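Technology | Local | Makers

Shared workshop bets on hand-held grippers to teach a home robot; some members want to see the robot first

DRIDGATE — A project at the Waditz shared workshop wants to build a robot arm that can tidy a kitchen table. After a season of evenings and weekends, what it has is a pair of hand-held grippers, a great many recordings and an argument over floor space.

The project is called Elska. It was started by Catinca Bratu, who repairs dental equipment for a living and has been a member of the workshop since it opened. Her idea follows one that has been making the rounds among hobbyists. A person holds a gripper in each hand, does a chore slowly and plainly, and records the motion. Do that often enough, the thinking goes, and a program can learn the chore and later run it on a pair of arms bolted to a table.

The arms do not exist yet. Bratu has drawings for them, and a parts list she would not share because, she said, the prices change every week.

"I'd rather have good recordings and no arms than good arms and nothing to teach them with," she said on Wednesday evening at the workshop.

Her target is 200 clean recordings of each task before any money goes to motors. The first task is the simplest she could come up with: bring two grippers in on a small lidded container, take hold of it, lift it and set it back down. By her own log she has 195 that she considers usable. She throws out any recording where the container tips or where she changes her mind halfway through.

That is a lot of evenings for one container. It is fair to ask what the workshop gets for it, and Domnica Barbu has been asking.

Barbu runs the woodworking bench and says she has nothing against robots. Her complaint is with the word "build," which appears in the notice on the workshop door and in the request for money that went out to members in November.

"I've seen two grippers and a table," she said. "They're nicely made. If somebody told me they were building a boat and showed me a pair of oars, I would have questions."
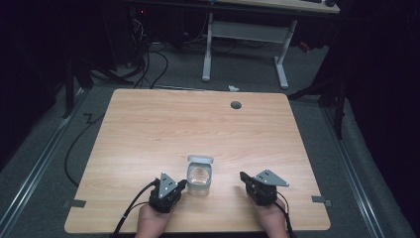
Both grippers are brought up to a clear plastic container with a white lid during work on Elska.

The grippers are the part of the project that can be judged now, and they are decent home shop work. Each is a black unit with a triangular metal plate on top, drilled with two holes, and each trails a black cable. Bratu says she went through several versions before settling on this one. The earlier ones were too heavy, and her wrists gave out well before the container did.

The cables remain a sore point. Bratu wanted battery power and gave up on it when recordings from the left and right hands drifted out of step with each other. Wired, they stay together. The price is that whoever is holding them has to mind the slack, and a motion made while minding the slack may not be one a robot ought to copy. Bratu concedes that much. She says she has gone back through the log and cut the worst cases.

A bigger question is whether any of this carries over to a machine. A hand holding a gripper is still a hand. It gives a little when it touches something and corrects without being told. The arms in Bratu's drawings will have neither habit unless somebody puts it there, and so far her test of the method has been to run the learned motion in a computer simulation, where she says it picks up the container most of the time. She did not have a figure for "most." There is no friction in the simulation that she did not type in herself.

She also has one container. Asked what would happen with a taller one, or one with no lid, she said those were on the list for after the arms.

The money involved is small. Bratu has asked members for $30 each toward the first arm, with the rest coming out of her own pocket. A few have paid. Others are waiting, among them the workshop's electronics group, which lent her tools last year and would like a date for the first moving part. Bratu has not given one.

There is some history behind the caution. An earlier effort at Waditz, a self-driving tool cart known as Mathur, was promised for a spring open house and spent it parked behind the drill press with its cover off. Several of its parts have since ended up in other people's projects. Bratu was not involved in Mathur, and she is tired of hearing about it.

Barbu says she will pay her share on the day an arm lifts the container off the table and puts it back without a person touching anything. She has offered to make the mounting boards for free in the meantime.

Bratu has accepted the boards. She plans to finish the last recordings for the container task before ordering motors, and then to begin on a second task, folding a dish towel, which people with far bigger budgets still find difficult.

Members can read the Elska log at the front desk during open hours.

Contact the newsroom | Corrections | © Dridgate local news | Back to top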